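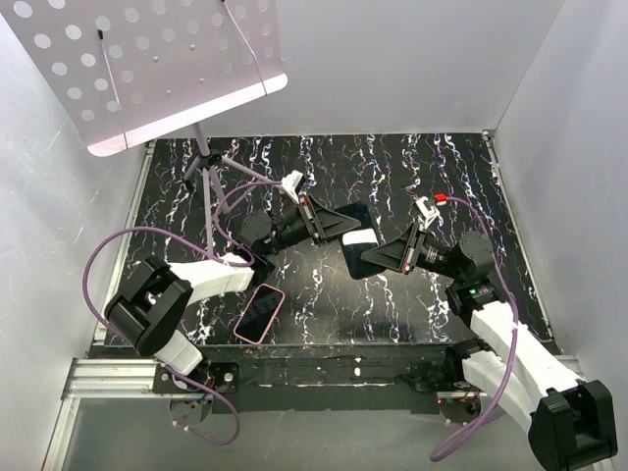
Altamstead Community Kitchen – progress report, grant 3301
December 13, 2019
To: Hedvika Halás, Clelonska Fund

Sorry this is brief, we have the Christmas hampers on as well.

Cooking classes. First round finished. 12 places, all filled, one dropped out in week two (moved interstate) and we took the next person off the waiting list. Bread night most popular by a mile. Knife skills less so – will fold it into the soup week next time.

Meals. Now doing 30 a week out of the hall, same as we said in the application. Delivery still patchy on the hill side of town. Vlastimil Jireš has been doing that run in his own car since September and we owe him for fuel, see budget.

Equipment. Oven in and signed off. Dishwasher not. Kuruc sent the wrong hose fitting, then the right fitting for the wrong model. New one promised for the new year. Washing up by hand untill then, so sessions are finishing late and the hall has charged us for the extra time.

Money. Underspent on printing, over on gas. Would like to move $30 from one to the other, plus whatever is left in travel to cover the fuel. Is an email from you enough or do you need the form?

Still to do
– allergy labels in the second language
– food saftey refresher for the two new cooks
– dates for the autumn classes

Receipts to follow in a seperate email.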